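Saturday, up before the alarm

Dye day! I was awake at five and lay there thinking about onion skins, and by half past I had given up and gone down in my robe to look at the bucket. I'd left the skins soaking overnight in the big enamel pot with the chipped lid and the water had already gone the color of strong tea. I stood there stirring it with a stick, grinning at it like a fool. April mornings are still cold in that back porch and I didn't care one bit.

I have been saving skins since before Thanksgiving. Everybody at the produce market in Millwood knows me as the lady who cleans out the onion bin, and the young man on the register has stopped asking and just hands me a paper sack. Yellow onions mostly, and a separate bag of red, which I wanted to try on its own today. I weighed everything dry on the kitchen scale. 200 grams of the yellow went into the big pot, and that is plenty for the amount of cotton I had ready. The red I didn't weigh properly. I wrote "a good lot" in the dye book, and I know I'll be annoyed about that later when I try to do it again.

Coffee, toast, more coffee. Then I scoured the last of the cotton, simmered it with washing soda for a good long while, and was disgusted all over again at what comes out of brand-new white fabric. The water looked like something you'd drain out of a car. I used to skip this part! I skipped it for my whole first year and then wondered why everything came out blotchy.

The yellow pot

Heated the onion pot slowly and kept it just under a simmer for an hour. The smell is something you either like or you don't. I love it, soup and autumn leaves and a bit of wet dog. Strained it through an old pillowcase, which is itself a beautiful color by now and ought to be retired and framed. Then in went the alum-soaked cotton and the one skein of Benurley wool I'd been hoarding from the fiber fair.

The wool takes it so fast. You turn around to find the tongs and it's already gold. Cotton is slower and sulkier and you have to keep moving it about so that it doesn't crease itself into stripes, and I stood over that pot with the radio on and sang through most of a program about opera. I'm sure the neighbors have opinions.

Brijesh Mathur came by at nine with his own bundle under his arm, and a tin of his cardamom cookies. We met at the library class two winters ago and he has gone quite mad on it since then, more than I have even. He's all about black walnut at the moment and his fingernails look terrible. He had brought along some old napkins that used to be his mother's, plain linen, with a drawn thread border so fine that I was afraid to touch them, and he dropped them into my pot as if they were dishrags. "She'd have liked them used," he said, and ate a cookie.

We got talking about why people go for the brights first. I certainly did. My first summer I wanted pink and purple and I boiled every beet and blackberry I could lay hands on, and it all faded to the color of a Band-Aid inside a month. Yellow is the one that nature actually gives away for free. Marigolds, goldenrod, weld, onion skins, apple bark, half the weeds in the ditch. Brijesh says that when he was small there was turmeric on everything in the kitchen, the counter, the spoons, the cat, and it made him think of yellow as a kind of dirt. Now he goes out on purpose with scissors and a bag to find more of it.

I do have a soft spot for mustard, though, that deep brownish yellow that looks good with navy and gray and even with the awful green of my couch. I want a whole shelf of long cloths in it. It's a color that forgives you. A coffee stain on mustard is hardly a stain at all. 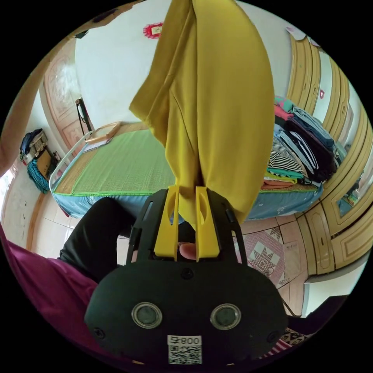

Late morning, and the red skins

This was the one I was excited about, and oh, it was strange. The dye book I bought at Huerta (the yarn shop by the old depot, which I can't walk past) says red onion skins will give you anything from tan to green depending on your water, and our water is hard enough to stand a spoon in. The pot itself was a murky plum. I had such hopes for plum! I put a test scrap in and it came out a sort of olive, like an army blanket. Brijesh held it up to the window and said it was the best thing we'd made all day, and once I'd gotten over my plum I could see he was right.

So in went the rest. I had a piece of old bedsheet torn into strips, and two pillow covers, and at the last second the white cotton blouse that I have never once liked on myself. It was an impulse and I have no regrets. It is now an olive blouse and I wore it, damp, to supper.

We tried a bit of rust water on one strip, from the jar of nails and vinegar that lives under the porch step. Iron makes everything sadder and darker, as the teacher at the library used to say, and she meant it as praise. The olive went nearly to charcoal in the time it took to say "take it out." I took it out. You really do need only a splash. I must put a label on that jar before I mistake it for something else.

Lunch on the step: the rest of the split pea soup, rye bread, and far too many cookies. The sun had come around by then and it was warm enough to sit without a coat. Brijesh told me about his daughter's new apartment, and how she has asked him for curtains, actual curtains, for three big windows, in walnut brown. He's thrilled and terrified. Matching one dye bath to another is about the hardest thing there is, and my advice was to do it all in one go in the biggest thing he can find. He's going to ask at the feed store about a stock tank. I want to be there for that!

The notebook

I did finally sit down in the afternoon and bring the dye book up to date. It's only a spiral notebook with a scrap stapled to each page, but I like it more than any book I own. I was 14 pages behind, which is shameful, and some of the scraps had come loose and gotten mixed together in the envelope, so there are at least a few yellows in there that will be a mystery forever. Goldenrod or marigold? I held them up to my nose as if that would help.

Reading back through it is a treat, all the same. There's the page from the week of the big snow where I tried avocado pits and got the softest peach, and wrote WOW in capitals right across the margin. There's the page that only says "No." I know exactly which one that was too, it was the red cabbage. And the first page of all, with a bit of muslin dyed in supermarket tea, and my very careful handwriting, like a child's on the first day of school. I had put down the time to the minute. I don't do that anymore, but I can tell you by looking whether a pot is done, and I couldn't have then.

Things to write down before I forget them:

Soak the cotton in alum overnight next time, the two-hour soak is not enough for the heavy stuff.

Red skins need longer than the yellow, and the bath goes on giving. I used it twice and the second round was a lovely pale khaki.

Don't put the wool and the cotton in together. The wool grabs everything.

Buy clothespins that are not metal! There's a tiny rust mark on one of the pillow covers, right on the corner, and I know where it came from.

Ask Brijesh what he puts in those cookies besides cardamom.

The line

I do think the best part is hanging it all out. I had the line across the yard from the porch post to the pear tree, and the other one along the fence, and there was a good steady wind, and for a while the whole place looked like a street with a parade coming. Golds at one end, then the olives, then that one gloomy charcoal strip at the far end like an uncle at a wedding. The skein of Benurley I hung off the pear branch by itself and it practically glowed. I want to knit it into a hat, or possibly just keep it on the table and look at it.

Mrs. next-door came to the fence and asked if I was having a sale. I gave her one of the olive strips for tying up her beans and she seemed pleased.

Brijesh took his napkins home in a plastic bag, still wet, holding it out of the car window with one hand as he backed down the drive. They'd come up a clear warm gold with the little border showing just a shade darker where the threads are bunched. I hope he does use them. I told him I expect to be invited.

Evening

My back hurts, my hands smell of onion, and there's a yellow splash on the porch ceiling that I can't explain. Washed the pots. Put the spent skins on the compost, where they'll sit on top for a month looking like dead leaves. There's still some life in the yellow bath so I put the lid on and left it, and I've got my eye on the kitchen curtain.

Next month is the Zerkness weekend and I've put my name down for the indigo tent. It's 13 dollars for the day, bring your own gloves, and they let you dip until the vat gives out. Blue over yellow makes green, real green, the kind you can't get any other way, and I have all this gold cotton now just waiting for it. I'm going to save the two best pieces, fold one of them up with string and pebbles, and leave the other plain. I need to find my long gloves. Last seen in the garage, I think, with the rhubarb forcer on top of them.

Bath now, then bed.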